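Where to stand for the Brinport bull run with a nervous 12-year-old?

Melaniia Stetsiuk
We're driving down to Brinport in November for the Saturday run and I've never been to one of these — my husband's family is from Clatlow and they all grew up with it. My daughter wants to see the bulls but hates being squashed. Is the street fence okay, or should I pay for a balcony? I've been quoted 55 a head, which seems steep!

Dirceu Rezende
Skip the fence. I did it for years and you mostly see the back of someone's jacket, then hooves, then it's over. 55 is normal for Medeiros Street (breakfast is usually included, so ask). Get there 40 minutes early or they close the side gate on you and you're stuck walking all the way around by the church.

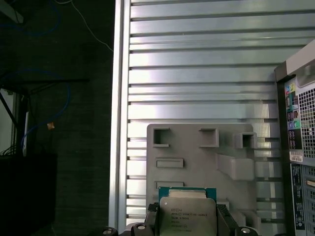
Intel Xeon E5-1630V3, 3.70GHz

If the balconies are gone, try the arena. You only catch the end of the run, but you get a seat and there's a bathroom, and my two loved it at that age.

Janaína Damasceno
balcony!! second floor if you can, first floor people lean over you

Zuleica Macedo
I'd go with the arena too. We had a balcony on the Jornen corner last time and it was lovely, but the bulls went by in a blur and my son was looking the wrong way. Bring a sweater, it's cold before the sun gets over the roofs.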